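Rope sorting, notebook, July, afternoon
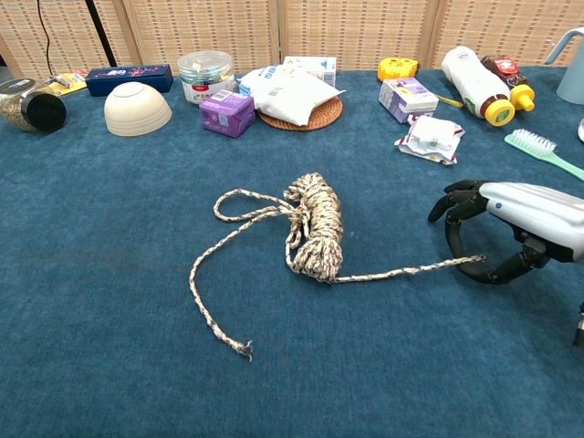

Went through the short lengths from the Fuscombe box before putting them back on the rack. Most are plain and need no notes. The braided one, cream and brown with tan and black in it, is still the awkward one. It had been made up into a tight bundle with a loop left out to one side and a long tail, and the tail has a frayed tip. It wants whipping before it gets any longer.

Weighed the whole box on the bench scale: 1,352 g with the bag, 1,073 g without the two thick lengths.

Emiliano Cuesta thinks we should stop coiling the braided stuff so tightly and hang it in larger turns. I agree for anything over 4 m. Shorter than that it falls off the peg.

To do:
Whip the frayed end, waxed thread, top drawer
Relabel the rack, the Tarkberg and Pedeck tags are swapped
Ask Casado if they still do the 8 mm in cream
Carpet on the table sheds a bit, brush the rope down before bagging

Left the thick lengths out on the stool by the door.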